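Farndale Finally Gets Its Recount (and I Am Having the Best Month)

February 2025, posted by the Farndale Ballot Nerd 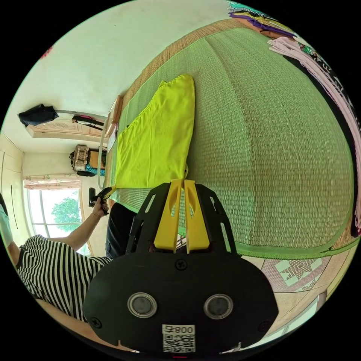 The recount in the Farndale council race is done, and the margin is 3 votes. Three! Out of 686 ballots in our ward! I have been telling anyone who will stand still long enough that local elections are the best show in town, and now I have a number to wave at them. I was so wound up on results night that I sat on the bed, refreshing the county page until my thumb got sore. The page went down twice. I kept refreshing.

If you missed the first round in September, the whole thing came down to the Bama Road crossing. One side wanted the signal and the new sidewalk paid for out of this year's budget, and the other side wanted to wait for the state match. I went to both candidate nights (yes, both, and they had the same cookies) and I have to say the second one was terrific. People had read the traffic study! A woman behind me had tabs in hers!

Then came the tie at first count, the special vote in January, and a recount on top of that. I got to watch part of it from the public benches at the old Tsakiris building, where the county has its annex now. If you have never seen a hand recount, please go to one. Two people look at every ballot, one from each side, and they say the name out loud, and if they disagree it goes in a tray for the board. There was one ballot where the voter had filled in both bubbles and then written "sorry, the top one" in the margin. The board talked about that ballot for a good long while, and I loved every second of it. They counted it, too.

So what happens now? The new council member gets sworn in at the next regular meeting, and the crossing goes back on the agenda right after that. There's a 90 day window to put the contract out for bid, and the Vuroria end of the road has to sign off as well, because the town line runs down the middle of the street up there. I can already tell you that will be a lively evening. Vuroria likes to send a whole row of people.

I also want to put in a word for the petition to bring back evening voting hours. It needs 500 signatures and there's a clipboard at the library desk. Sign it if you work late! I missed a primary once on account of a double shift and I am still sore over it.

More after the swearing-in. I'm bringing a cushion this time, those benches are brutal.

Contact | Copyright Farndale Ballot Nerd | Back to top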